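How I sort out a messy tabletop with a tray, a cup and a couple of baskets

Posted 09/04/2026 in Small Rooms, Lockwood Home Notes

My table does everything. I eat at it, I work at it, I wrap presents on it at the last minute, and by the end of most weeks it's a heap of chewing gum, tape, pens and bits of post. I used to buy clever drawer inserts for this sort of thing (I still have a Femton one somewhere, never used, because I don't have the right drawer). What I do now is much simpler and you've probably got most of it in the house already.

You'll need a tray with a lip, a plain cup or tumbler, a couple of baskets and a cloth. Give yourself 60 minutes the first time. After that it's a few minutes before tea, if that.

Step 1: Get everything small onto the tray

Don't sort yet! I always want to start sorting straight away and then I end up reading an old birthday card. Just pick up anything small and put it on the tray, any old how. Cups can go on their sides, it really doesn't matter. The big things like the laptop and the lamp can go on a chair for now.

A tray with a raised edge is miles better than a flat board, especially if you've got pens or batteries that like to roll off and under the radiator. Pale colours help too, as you can spot a dropped drawing pin.

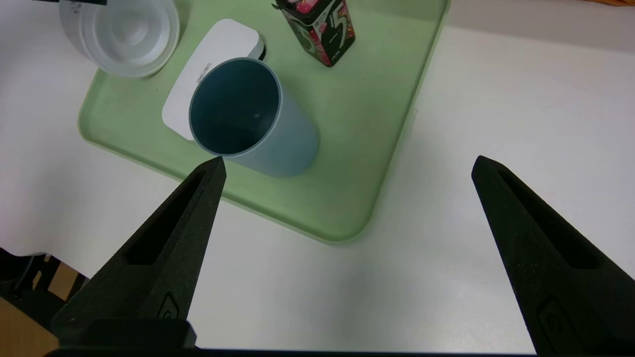

The mint green tray mid-tidy, cup on its side and the gum still to be dealt with.

If the tray fills up, stop there and do the next steps with what you've got. You can go back for a second load. Piling it higher only means you knock it over, and I speak as someone who has picked 500 paper clips out of a rug.

Step 2: Give each basket one job

Choose what the baskets are for before anything goes in them. Mine are "stays on the table" and "belongs in another room". I tried having a third one for "not sure" back in March and it was a disaster, everything in the house was suddenly not sure. 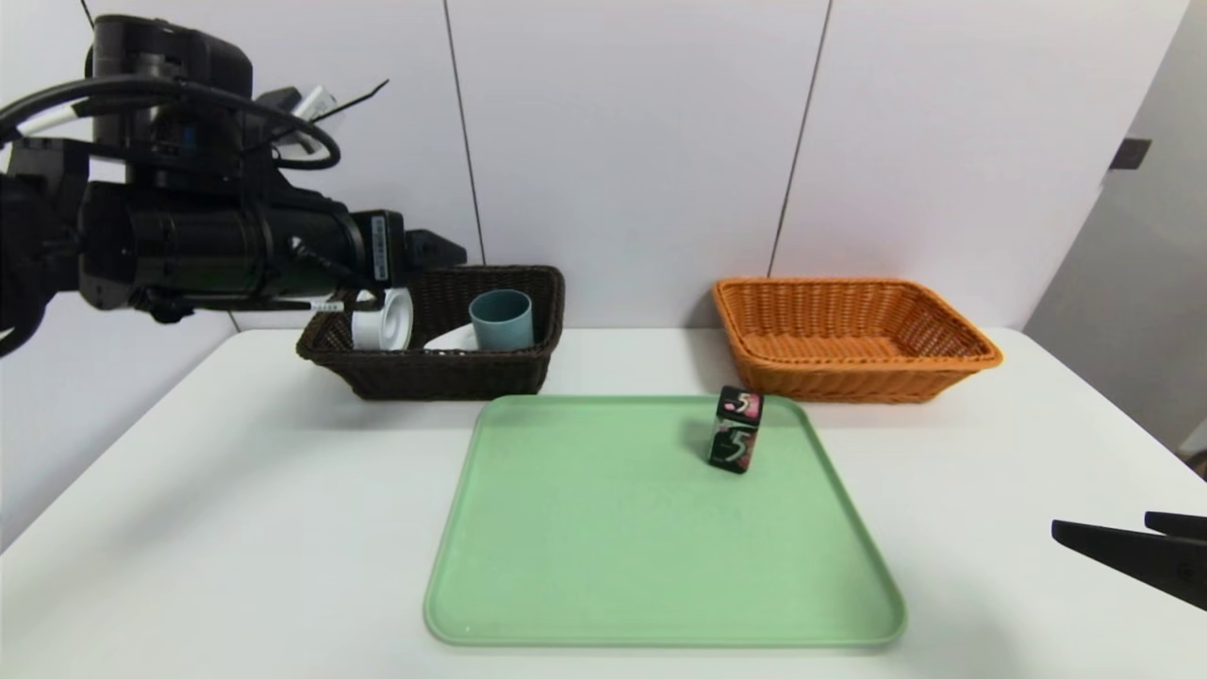
Baskets for a table want to be low enough to see into, or things sink to the bottom and you forget you own them. I also like them to look properly different from each other so I don't have to think. A dark brown one and a bright orange one do the trick nicely, and with a bit of table left between them you don't get things landing in the wrong one. Put the upright things to one side of the basket and lay anything flat or round next to them. A tall cup will poke up above the rim, and I don't mind that at all, it's easier to grab.

If your wicker is scratchy (the cheap ones can be, my Fendora basket snagged a good jumper) run an old tea towel round the rim and snip off whatever catches.

Step 3: Use the cup for the tiny bits

There's always a layer of stuff too small for a basket. Erasers, spare keys, odd little cubes and game pieces, the rubber feet off something. They all go in a cup. I use a plain straight-sided one because narrow bottoms tip over, and I leave it standing on the tray so the two live together and I can carry the lot to the kitchen when people come round.

Things to check before you drop them in: no food, no leaky pens, nothing you'll need in a hurry. And don't pack it to the top. Once you have to empty the whole cup to find one key, you won't bother putting the key back.
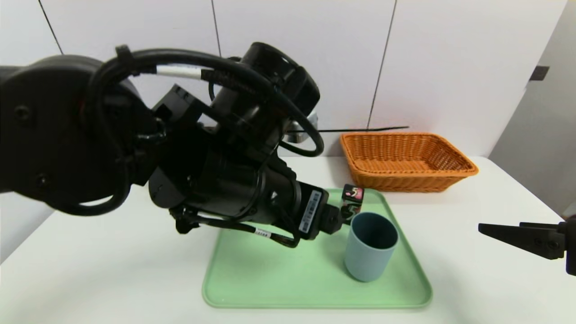 Step 4: Clear the baskets

Take the "another room" basket for a walk round the house and put things away as you go. Do it now, not after the telly. Then look at what's left in the other one and be a bit mean with it. I keep tape, one pen that works and my Jetport charger, and I'm trying very hard to leave it at that.

Step 5: Wipe down

Slide the tray along and do the table in two halves so you don't have to move everything twice. Warm water with a drop of washing-up liquid is plenty.
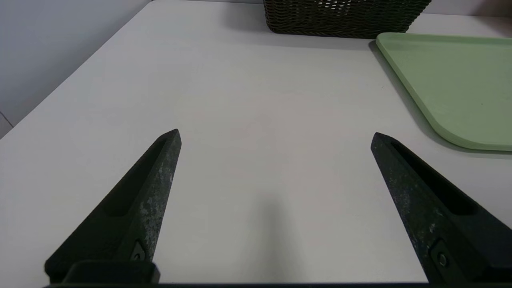
Photo: Colin Mottram / Lockwood Home Notes

White tops are lovely in a dim room but they do show every tea ring, so I go over mine with a damp cloth and then a dry one. For a stubborn mark I leave a dab of bicarb paste on it while I put the kettle on, then rub gently in circles. Try it on a corner first if your table has a shiny finish. The tray gets a quick wash in the sink at the same time, and wicker just wants a dry brush, an old toothbrush is fine for getting into the weave.

Put the tray back where your hand naturally goes. Mine's at the right-hand end, near the window.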